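Gripper upkeep meeting, Flandano folding project
Fri 15 January
Chair and notes: Lourenço Tavares

1. Finger wear on unit 010

Prata want us to move to a fixed replacement interval of 100 hours for the yellow fingers. The chair asked what the figure rests on and got no answer. Unit 010 was back in front of the bed with the laundry, the second gripper working on a dark garment alongside, and both fingers stood parallel. That says nothing about grip. Agreed to check fingers by hand before each session and leave the interval alone until Prata send test results.

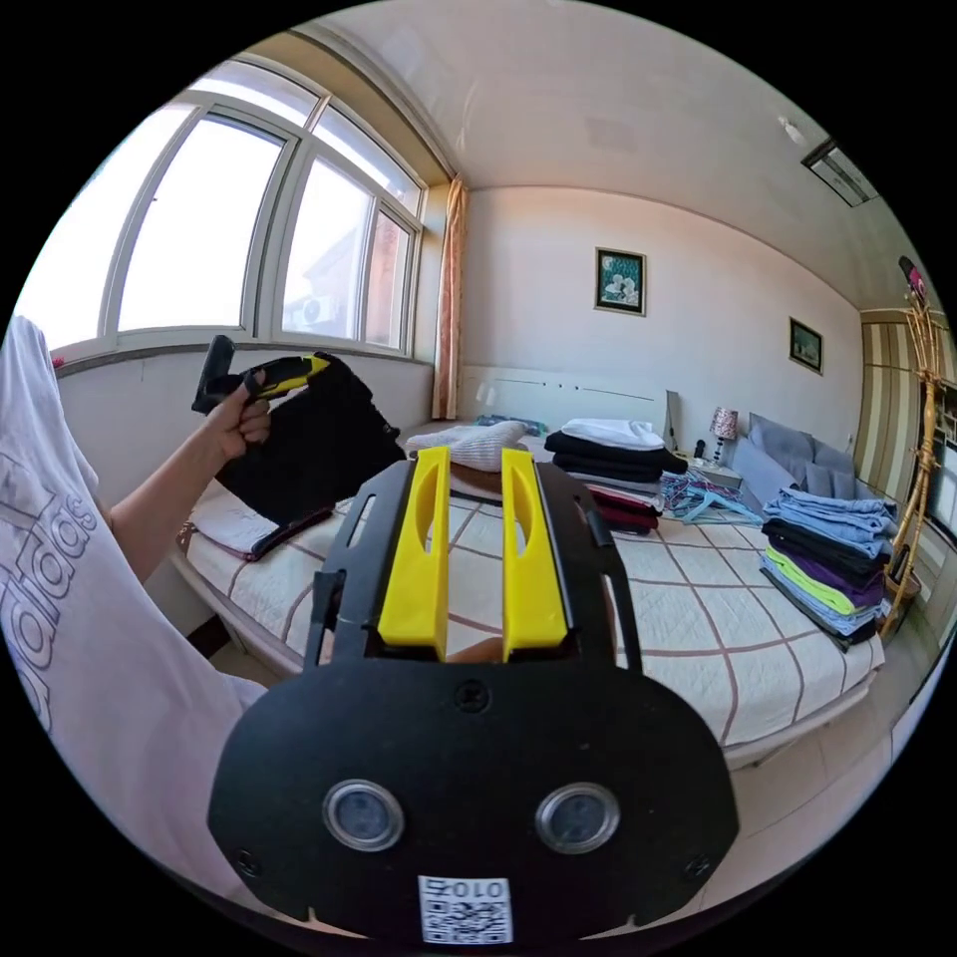 2. Lens cleaning and fabric over the body

Caltano's checklist has the two lens openings wiped every 13 folds. The chair doubts anyone will keep to it. Large pale items are the bigger worry: they hang right over the body and take up half the view, and a clean lens does not help with that. Plerkarier claim their software copes. Lourenço will believe it when he has gone through the footage himself. Wipe at the start and at each break. 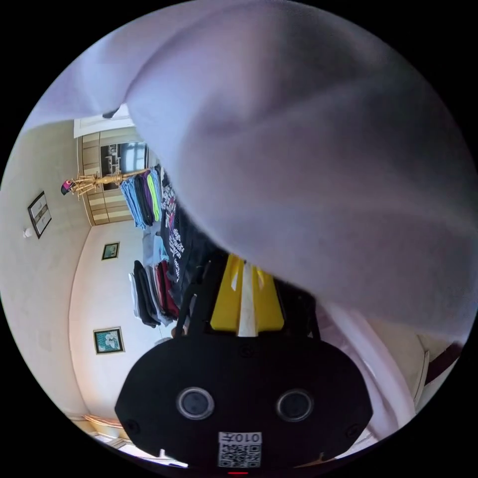
3. Mounting screws

Proposal to retighten all screws weekly. Not agreed. Last September somebody overtightened a set and we lost two brackets. Check for play first.

4. Spares

10 finger pairs on order, quoted at 34 each. Price to be queried.

Next meeting to be set once Prata reply.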